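Progress report no. 4: robot helper trial at the Wekero sandwich kitchen
June 22, 2020

Hi all, and thanks for your patience while I got this one written! I'm the kitchen coordinator at Wekero, so as usual you're getting the floor view, and the proper spreadsheet comes to you separately from Clillia at the end of the quarter. Most of this report is about the bread and bun work, because that's what has eaten up our time since March. 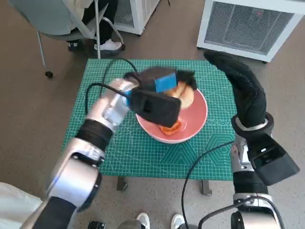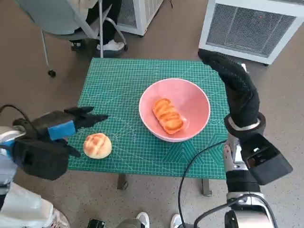 Bread and bun handling on the practice table.

Reading time: 6 minutes

Where we're at

When you approved the second part of the grant, we said we'd have the two-armed robot handling baked goods at a practice table before we let it anywhere near the packing line. We've stuck to that. It works over a little table with a cutting mat on top, and the job is to get bread, buns and pastries in and out of a bowl without flattening them. Sounds easy. I thought it would be easy! A bun is a rotten thing to pick up if you can't feel how soft it is, and every kind is soft in its own way. The plain rolls came along quickly, the twisted ones roll away if they're nudged, and anything with a crackly top sheds crumbs all over the place.

We logged 159 handling runs for this report. I've kept the log in the plainest form I could: what the item was, whether it ended up where it was meant to go, and whether I'd have been happy to sell it afterwards. That last column was my addition and the engineers from Zervas grumbled a bit, but they've come around. A roll with a thumb-sized dent in it has technically been moved, sure, and it's still going in the staff basket.

I'm not putting a pass rate in this report. We changed the grip settings partway through and the early runs and the later ones don't compare fairly, so I'd sooner give you a clean number next time than a muddled one now.

What's changed for the crew

This is the part you asked me to write more about, so I'll try to do it justice.

There are seven of us on the early shift. Before the trial, every one of us did a stint on bread sorting, and I don't think I've ever met a person who enjoyed it. You stand in one spot, you reach across, you set down, you reach across again, and by mid-morning your shoulder lets you know. The plan has always been that the robot takes over some of that reaching and the crew moves over to filling, wrapping and checking orders. It hasn't happened yet on the real line, and I want to be clear about that because word got around that it had.

What has happened is that people's days have been shuffled to make room for the practice sessions. Two of the crew now spend part of the week setting out items, resetting the table and writing up the log. They were chosen by putting their hands up, and they get the same rate as the wrapping bench. One of them told me she likes it better than anything else she does here, and the other one finds it slow and would like to swap out. So we're swapping. I've got another person keen to have a go, and she'll start once we've done the safety walk-through with her.

The mood has shifted a fair bit too. Back in March there was real worry about hours, and I had some pretty uncomfortable chats in the break room (fair enough, I'd have been asking the same questions). We put it in writing that no shifts would be cut during the trial, and that helped more than any of the presentations did. The worry hasn't gone away, though. People want to know what happens after the trial, and I don't have an answer I can give them. I'd really like one from you before the next report, even if it's only a partial one.

Things that went wrong

The gripper covers. We're using fabric ones, and flour and crumbs work their way into the weave. For now they come off and get washed at the end of each session, and we've ordered more so there's a dry set on hand. Nothing touched in practice gets sold, so it isn't a food safety problem today, but it would be on the line. Zervas is looking for a wipe-clean cover that still has some grip to it.

Wet fillings. Tomato is our enemy. We've started mixing a bit of it into the bread practice, and I'll be frank that I don't see us getting reliable work out of it this year. My suggestion is that the crew keeps doing all the sliced veg by hand and we stop spending sessions on it after this month.

Scheduling. The Mavamen booking software kept dropping our practice times, and twice we had the crew ready and the engineers somewhere else. We've gone back to a paper sheet on the wall. It's working fine and I'm in no hurry to change it.

Money

We're a little under on equipment and a little over on staff time. The overspend is nearly all log writing, which took longer than I'd guessed when we did the budget. I've cut the form down to one page now, so that should settle. The bread itself costs us next to nothing, as we're using the unsold stuff from the front counter. I'd like to move the leftover equipment money across to staff hours if you're happy with that. Clillia has the form ready for you to sign.

What's next

We've got six more practice sessions booked before the summer break. The first ones are for the crackly-topped buns and the braided rolls, since those are what we sell the most of, and after that I want to try a tray in place of the bowl so it looks more like the real bench. The crew asked for a say in how the robot's spot on the line gets laid out, and I said yes on the spot, so there'll be a session with masking tape on the floor and everybody grumbling about where the bins go.

I'd also love for one of you to come by and see it. Mornings are best, and wear shoes you don't mind getting flour on. If you can let me know a week ahead I'll put you on the paper sheet.

Kitchen Coordinator, Wekero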